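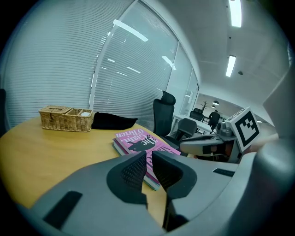 Tidying a Table by Software: Tips From My Planner Notes

Books first, always. I've been writing the planning side of our table-tidying code since January, and if I could hand one tip to anybody starting out, it would be to sort your object list by how badly each thing behaves when it's grabbed. A stack of books behaves pretty well! A folded bit of black fabric does not.

Some things that have worked for me (your table will be different, so play around):

Treat a stack as a stack. My first version in Vilano saw one tall block and tried to squeeze the whole pile. Now I ask perception for the top cover only, and a bright pink cover makes that so much easier than you'd think. If the books are all dark, drop the threshold and plan on fewer good matches.

Pad the round edge. Our map kept treating the table as a square, which gave the planner four corners of pure air to set things down on. Fit a circle, then shrink it by 2 centimeters. Done.

Mark the wicker basket as a keep-out until you need it. Woven texture gave my depth filter fits, all those little gaps. I swapped in a plain box shape for collision checks and planning time fell from 1249 milliseconds to 321. I did a little dance in the kitchen over that one.

Check your tags under the lights you'll really use. Ceiling tubes bounce off window glass and blinds, and a streak across a marker will lose you the pose for a moment. I hold the last good pose for 8 frames before the controller pauses. Any longer and the arm drifts.

Soft stuff goes last. I give fabric its own slow profile, with a wide opening and a low approach, and I let the planner retry once before it asks for help.

Save your settings per room, too. I keep one file called Flesby for the round table and another called Zandholm for the long counter, and mixing them up cost me a whole afternoon (and a mug).

Next up is getting the lid on the basket to close. I have a hinge model half written in Vieira and it swings the wrong way.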